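How to Clear Toys Off a Desk Without Buying a System

I distrust most toy storage advice. It starts with a shopping list and ends with a shelf of matching bins that look lovely until February. I tried the Olora tubs and I tried the Modthorpe sorting method, which wants 19 categories. My kid had no interest in any of them. One cardboard box has lasted longer than either.

You need a box, a desk, and around 10 minutes.

Step 1. Leave the desk mat where it is. Some guides say to strip the surface first. I don't see the point. A printed mat marks out the area you're clearing, and you can wipe it at the end.

Step 2. Pull the toys to the middle. Soft ones and hard ones together is fine at this stage. If you start sorting now, you'll still be sorting at dinner.

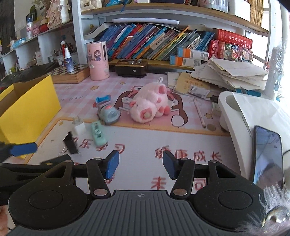

Pink pig plush on the desk mat, still to be put away.

Step 3. Pick the box. It should be wide enough to see into from a chair. Deep boxes swallow small things, and then the whole lot gets tipped out to find one of them. Lids are supposed to keep out dust. In our house they mostly keep out toys, so I skip them.

Step 4. Big things go in first, against a side. Toy trucks go next. I've read that vehicles must be stored wheels down to protect the axles, and I have yet to see proof. What I would do is check the dump bed, a favorite place for crumbs and tiny parts.

Step 5. Small packets and loose bits go in last, or in an envelope. Pushed down between larger toys they vanish for months.

Step 6. Keep the box beside whatever else lives around the desk. Ours sits next to a keyboard, the musical kind, and I won't put a box on top of the keys no matter how short of space we are.
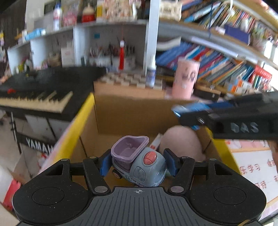
Widad Saliba wrote in to disagree: "One box only works if you own one box of toys. We had 11 by the time I gave up, all unlabeled. Write on the side what's in there, even if it just says trucks."

Fair enough. A marker costs very little, and I'd try that before any label maker. I'd still stop at one box per desk and move the overflow to a closet.

Step 7. Wipe the mat with a damp cloth and let it dry before anything goes back on it.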